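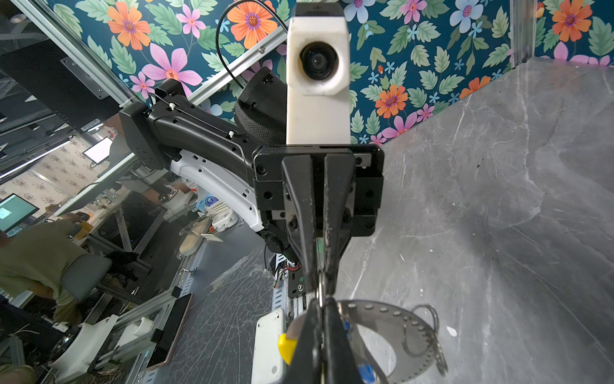
Fig. 8.1 Two-finger gripper with a perforated metal disc held at its rim.

Work and Automation, Unit 8
Handout: Small-item handling at Clusby
Notes by Anwara Weerasinghe

Read before the seminar. Bring the task sheet from Unit 7, as the categories used there are used again in section 3.

1. The case

Clusby handles found property under contract. Bags, coats, keys, tools and loose parts arrive in sacks from stations, sports halls and bus depots, and are recorded, stored for a fixed term and returned or disposed of. The small-items section at the Langat site has eight staff on a full shift. Until last October every item was picked from the sack by hand, turned over, described in the register, tagged and hung or boxed.

The system considered here is a pair of robot arms working over one bench, with a camera on each wrist. It was supplied by Tomitz. The register software, Zindetach, was already in use and was extended to accept entries from the cell. The arms take over picking up, holding and turning. A person still approves the register entry.

The case is useful for this course as the automated step is small. Many accounts of automation deal with a whole job being removed. At Langat one part of the job was removed and the remaining parts were rearranged, and most of the difficulty came from the rearrangement.

2. Why two arms

A single gripper can lift a key ring but cannot easily show what hangs from it. Tags and fobs overlap. A person deals with this without thought: one hand holds the ring, the other spreads the pieces. The cell copies the division of labour between the hands. One gripper fixes the object, the other moves a part of it, and they may change roles when the object has to be passed across.

Objects fall into three groups for planning purposes:

Rigid, single piece. Discs, lids, tools. Grasp at the edge, lift, turn.
Rigid, several pieces joined. Key rings, chains with tags. Grasp the joint, let the rest hang, use the second gripper if required.
Soft or mixed. Gloves, cases, cords. Not attempted at Langat and sent straight to manual handling.

The third group matters in section 4. The machine sets the boundary of its own work, and what lies outside the boundary becomes the definition of the human job.

3. Tasks before and after

Before: empty the sack, sort by size, pick up, inspect, describe, tag, store, answer enquiries. All eight staff did all of these, with an informal rotation. People moved to enquiries when they were tired of the bench.

After: staff empty the sack and sort by group (see section 2). The cell picks up and presents items from the first two groups. Staff check the entry, correct it, tag and store. Enquiries are unchanged. Two new tasks appear on the sheet, clearing a stop and teaching a grasp.

Clearing a stop means taking a dropped or jammed item from the bench and restarting the cycle. It requires the arms to be halted and the halt to be confirmed on the panel. Teaching a grasp means guiding the arms by hand through a new movement, repeated with the item in different places. Godfrey Rugemalira timed the teaching of one new item type at 20 minutes, excluding preparation. Neither task was in the job description when the cell was installed, and neither carried a grade.

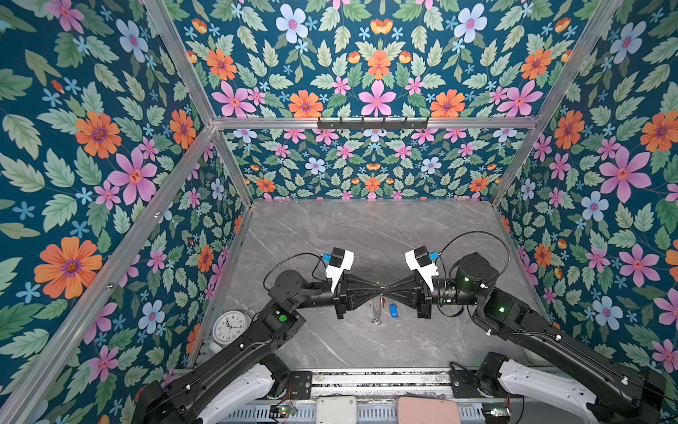

Mahnaz Mirzaei objected, when a draft of section 3 went round, that "new tasks" was too generous a heading. The bench staff had always taught one another how to hold awkward things, she wrote, and no grade was attached to that either. The only change was that the pupil was now a machine and the lesson could be timed.

The objection is accepted and the heading has been left so that it can be discussed. The change from informal to recorded work is a standard effect of automation. Knowledge which was passed along the bench becomes a set of stored movements. It can be copied to another site. The person who supplied it may or may not be named in the record; at Langat, in the first version of the software, the field for the teacher's name was optional and was usually blank.

4. Measured results

In the acceptance trial 500 items from the first two groups were presented to the cell. 494 were picked up, shown to the cameras and set down without a person stepping in. The remaining six required a stop.

Points to note when using this figure:

(a) The sample had been sorted by hand. The sorting time is not included.
(b) A successful presentation is not a correct register entry. Entries were assessed separately and the results are not available to the course.
(c) A stop has a cost beyond the item concerned. The person clearing it has left another task, often an enquiry, and has to return to it.

Point (c) was raised by the staff in the first month and was not in the supplier's calculation. A worker who is interrupted by a stop while on the telephone to a claimant either keeps the claimant waiting or keeps the cell waiting. Langat's answer was to assign one person per shift to the cell with no telephone duty. This removed the conflict and also removed that person from the rotation. 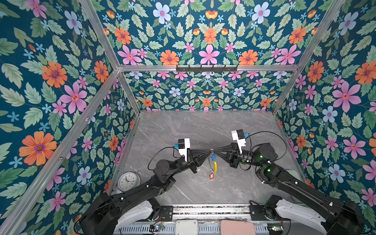
The loss of rotation is the result that most often goes unrecorded in studies of this type. Under the old arrangement a shift held a mixture of bench work and contact with the public. The assigned person now has long periods of watching, broken by short periods of handling. Waraporn Kaewsai kept a log of one such shift, and the entries fall into two classes only, "watching" and "clearing". She suggested a change of person at the mid-shift break, and this was adopted.

Watching is demanding in its own way. Attention falls when little happens, and the rare stop then takes longer to notice. Adding an audible signal shortens the delay but turns the role into waiting for a sound. Students should compare this with the control-room material in Unit 5.

Physical load moved in the opposite direction. Repeated pinching of small metal items had been the main complaint on the bench, and the staff agreed that it had eased. Tagging is still done by hand and still involves a pinch grip, so the complaint has not gone away.

5. Staffing and consultation

No post was removed in the period covered. One vacancy was held open and later filled at enquiries. Staff were told of the installation after the order had been placed – the sequence is confirmed by both sides – and were consulted on layout but not on the choice of task. Maj-Britt Öberg, in her seminar paper on the case, argues that the choice of task is the only point at which consultation has much effect. Once picking and turning had been selected, the shape of the other jobs largely followed.

Her paper is on the reading list. Section 2 may be skipped by students without the statistics option.

6. For the seminar

Draw up the task sheet for one Langat shift, before and after, using the Unit 7 categories. Mark each task as moved, kept, added or newly recorded.

Write half a page on who should own a taught grasp when it is copied to a second site.

Propose a grade for teaching and a grade for clearing, and state what you have compared them with. Sheets go in the Unit 8 tray by 4 pm on the day before the seminar.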